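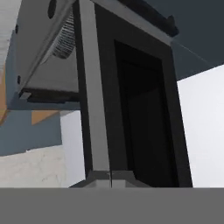

Demonstration gathering (simulated kitchens)

Demonstration gathering, also demo collection, is the recording of example runs of a task so that a learning system can be trained to copy them. In the simulated form a person steers a robot model through a rendered kitchen and the software saves everything, camera views, joint positions, gripper commands, at each time step. No hardware needed, no dishes broken.

Background

Early sets were small and made by whoever wrote the code. The Vorkdale set, started by Sumathi Mudaliar and Nivaldo Brandão, was among the first to vary the room as well as the task. First release 1 July 2020: 144 kitchen layouts, 18 tasks. Tasks mostly doors, drawers, moving things from counter to sink. A second release in October of the same year added 201 demonstrations for tall cabinets, which had been badly covered.

Method

Operator picks a task, or gets one assigned. Room is loaded with random finishes for walls, counters and cabinet fronts. Robot is placed, usually facing the fixture in question. Steering is by hand controller or 3D mouse; keyboard works but the motion comes out jerky and most projects throw those runs away. Recording stops when the goal check passes or the time limit is hit. Failed runs are kept in a seperate folder, useful for some methods, left out of plain imitation.

Views. Most sets store at least one fixed camera and one mounted near the hand. Hand views are close and often at odd angles, looking steeply up at a cabinet or the bottom of a range hood for instance. Lots of flat surface, little to go on. Black doors are a known problem, edges of the panel hardly show against the border. Lahtinen tool brightens these on export, Presen does not.

Quality checks

Replay first. A saved run is played back from its commands and if the end state differs it is dropped. Then a person watches at double speed for long pauses, wandering, bumps. Prakash Kulkarni's notes on Vorkdale suggest trimming the idle seconds at the start, this is now common. Úna Heffernan argued against it, on the grounds that that the pause teaches the system to wait for a settled view. Not resolved.

Size

Depends on task. Single door opening has been learned from 446 runs in the Hutico set, fewer with good camera placement. Longer tasks need more, or need splitting into parts.

See also

Imitation learning
Teleoperation
Domain randomization
Behavior cloning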